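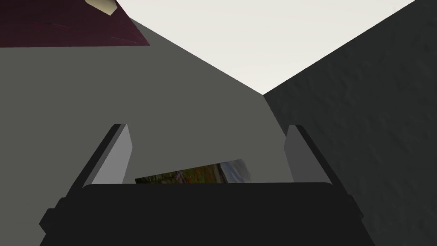 Bristgate Court Building, Clarnanville
Inspection checklist: holding rooms, prisoner entrance, exhibit store
Date of inspection: 25 Oct 2012
Previous inspection: August
Marks used: OK / Not OK / Partly / Not checked

1. PRISONER ENTRANCE

1.1 Outer gate closes by itself and locks. OK
1.2 Inner door cannot be opened while outer gate is open. Partly
Comment: The two doors respected the rule when tested slowly. When the officer pressed both buttons in quick order, the inner door was released before the gate had finished to close. The same remark was written in August. The Varnetti control unit should be adjusted before the next remand list, and the test repeated with a full vehicle in the yard.
1.3 Intercom is heard clearly from the vehicle. OK
1.4 Lighting over the steps. Not OK
Comment: One lamp does not work. The second step is in shadow and persons in handcuffs cannot hold the rail properly.

2. HOLDING ROOMS

2.1 Doors, hinges and viewing hatches. OK
Comment: Hatch of room 3 is stiff but it closes.
2.2 No fixing point to which a cord can be tied. Partly
Comment: The new ventilation covers are good. The old cover in room 5 is still in place. I ask that room 5 is not used for a person who is alone until it is changed.
2.3 Call button answered. OK
Comment: Tested from each room. The longest answer took 22 seconds, from room 4, during the change of shift.
2.4 Notice of rights on the wall, readable and complete. Not OK
Comment: In room 2 the lower half of the notice is torn, and this is the part which explains the right to speak with a lawyer. A spare copy was in the office but it is the old text.
2.5 Drinking water offered and written in the log. Partly
Comment: I believe that the water was offered. It was not written for the afternoon, so I cannot mark OK.
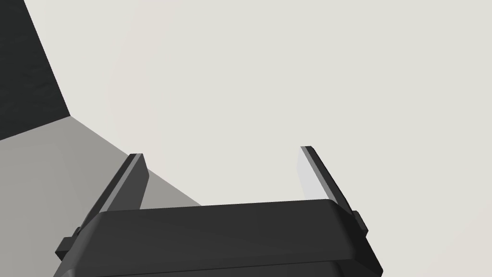
2.6 Time of arrival and time of court call both in the log. OK
2.7 Private room for lawyer and client. Partly
Comment: Normal speech can be heard through the door when the corridor is quiet. A rubber strip along the bottom would help. Please do not solve this with a radio in the corridor, as was done before.

3. EXHIBIT STORE

3.1 Door locked, key signed out and in. OK
3.2 Register agrees with shelves. Partly
Comment: The register has 692 entries. I compared 10 of them with the shelves. Nine were in the correct place. The last one, a sealed envelope with a mobile phone, was one shelf lower. The seal was not broken and the label was correct.
3.3 Seized telephones and computers kept apart from other exhibits. OK
3.4 Shelf load is under the limit. OK
Comment: Limit on the plate is 400 pounds for each shelf.
3.5 Myung smoke detector, test button. Not checked
Comment: The ladder was locked away and the key could not be found.

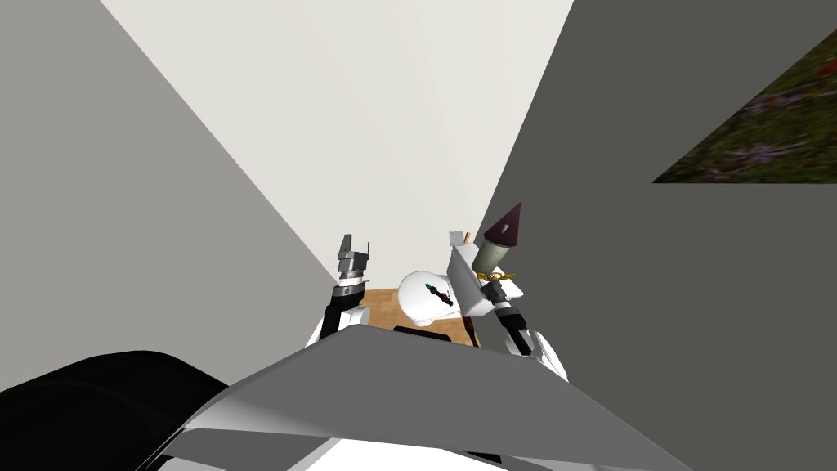
Two robot arms between gray wall panels, with a white wall behind.

4. TO BE DONE BEFORE NEXT VISIT

Adjust the door control (1.2)
Replace lamp over the steps (1.4)
Change ventilation cover, room 5 (2.2)
New notice of rights in room 2, current text (2.4)
Rubber strip on lawyer room door (2.7)
Test the smoke detector (3.5)

Items 1.2 and 2.2 are the urgent ones. A copy of this list goes to the court office and one stays in the log book of the holding rooms.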